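## 4. Setting up the simulator before your first session

Members of the club sit through this section once, usually in December, and then pretend they knew it all along. Have the Risness launcher installed already (section 3). If you skipped section 3, go back. We can wait.

The scene you will be loading is called **Flutik**. It is a bench, an arm and a few odds and ends to steer round, and it is where every team practises before getting time on the real arm. Scores from Flutik count towards the Lallik qualifier, so set it up properly even if you only mean to "have a quick go".

### 4.1 Load the scene

1. Close everything else that is fond of memory. The browser with 40 tabs is a famous offender.
2. Start the launcher and pick **Flutik** from the scene list. Do not pick **Flutik_old**. It still opens, it looks much the same, and your scores from it will be thrown away.
3. Type your team name in the box. Capital letters matter. Last year one team competed under three spellings and came last under two of them.
4. Press **Load** and leave it alone. A grey window that ignores you is normal at this stage. Pressing **Load** again gives you two grey windows.
5. When the room appears, press **Home**. The arm should swing up into its arch and stop with the gripper open.

> **Note:** If the arm lies down on the work surface and trembles, the joint file is missing. Copy `joints_start` from the shared folder into your team folder, then go back to step 2.

### 4.2 Set the view

The camera starts wherever the last person left it, often inside the ceiling.

1. Press **V** until you reach the view called *Bench wide*.
2. Check that you can see the gripper, the tall post and the surface round its foot. The desk and monitors at the back are furniture. They can't be switched on, and yes, people have tried.
3. Drag with the right mouse button if you want a different angle. Press **V** again to undo whatever you have just done to it.
4. Save the view under your team name. Don't save over *Bench wide*.

Shadows are worth leaving on. They eat some speed on the older laptops, but with a single flat picture to go on, the gripper's shadow is the best clue you'll get to how high up it is. If your machine wheezes, turn down the window size first.

### 4.3 Check the arm

Do this every session, before any scored run.

1. Set the speed slider to 5. It goes a good deal higher and you will be tempted.
2. Move each joint a little one way and then back, starting at the base. Watch the arm, not the slider.
3. Open and close the gripper twice. Leave it open.
4. Press **Home** again. The arm should return to the same pose it started in. If it settles somewhere new, reload the scene.
5. Read the number marked *Reach* in the status bar. It should say 92. Anything lower means someone has been editing the limits, and you should fetch a fresh settings file.

> **Caution:** The simulator will let you drive the arm straight into the post. The real one will let you do that as well, once. Collisions are logged, and each one comes off your score.

### 4.4 Your first practice run

The first exercise involves no picking up whatsoever. Teams find this insulting right up to the point where they attempt it.

1. From **Home**, bring the gripper down slowly beside the post, on the side with the blue block. Keep it open.
2. Stop before the fingertips reach the block. Press **Mark**.
3. Raise the gripper clear of the top of the post. Fully clear. Then a bit more.
4. Cross over and come down towards the orange box. The lower part of the arm is close to it, so use the wrist and leave the base joint be.
5. Press **Mark** again, go back up, and press **Home**.
6. Save the run. Unsaved runs are gone when the window closes, however good you say they were.

You need a score of 86 to move on to the picking exercises. Scores drop for collisions, for dawdling, and for letting the fingers touch anything at all. The thin rack next to the post catches more teams than the post does. It is easy to forget once it slips behind something.

Swap drivers after each saved run. The person not driving reads out the steps and keeps their hands off the mouse, a skill that also improves with practice.

### 4.5 When it goes wrong

- **The room loads but there is no arm.** You have the viewer open instead of the simulator. Close it and start from the launcher.
- **The arm moves the opposite way to the slider.** The *Mirror* box is ticked. Untick it.
- **The gripper shakes at full stretch.** Bring it in a little. It dislikes being at the end of its reach and so will your score.
- **Everything is black.** The light setting has gone to zero. Press **L**.
- **The score reads zero after a clean run.** See the remark about Flutik_old.

Anything else goes in the Tamiru log, with your team name and what you pressed just before it happened. "Nothing" has been entered many times and has yet to be true. Nuria Abera reads the log and will want your settings file too, so attach it the first time.

### 4.6 Start pose for reference

Compare your own window with the figure before each scored run. Small differences in viewing angle are fine. A closed gripper is not.

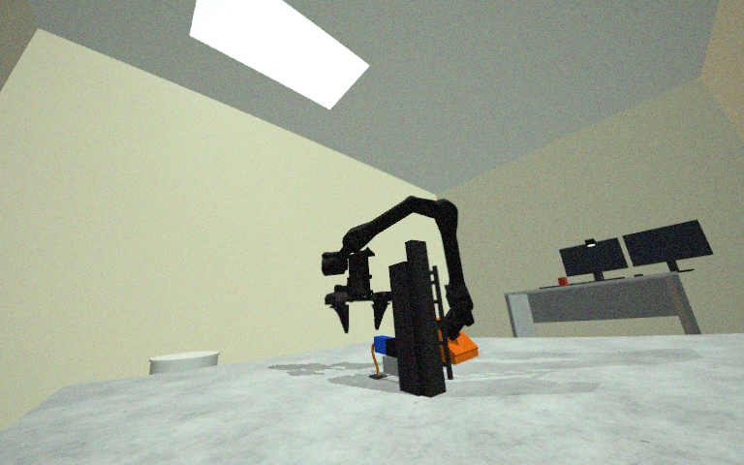 *Figure 4.1. Flutik with the arm raised and the gripper open, clear of the work surface.*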